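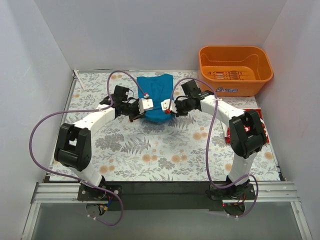

Who's calling mid-round once Jonatan moves to coaching? Ekkachai, for the Zoubi qualifier at least. Barry wants to revisit after that.

June 21, 2019 — scrim block vs Stastilitz, two maps. Lost first, took second. Comms way too busy on retakes, Dinesh talking over the call agian. Server at 19 ms, fine all night. 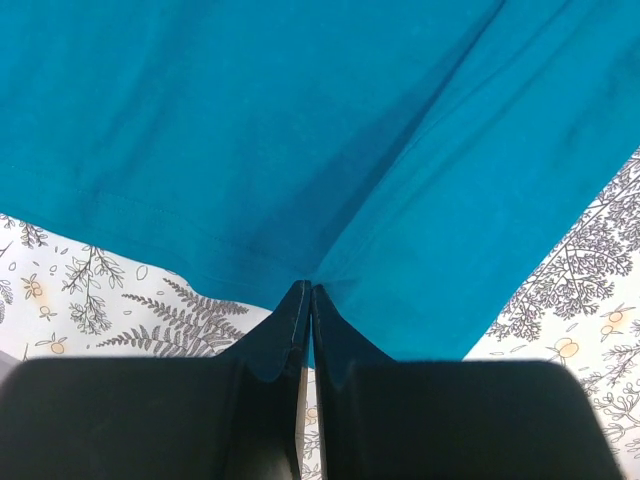 Demo review next, clips saved under Plurkell folder. Round 14 worth a look, smoke was late. Mwajuma still waiting on the Olier contract — over 1,000 words of notes back from Barry, havent read them. Roster lock form: send tmrw.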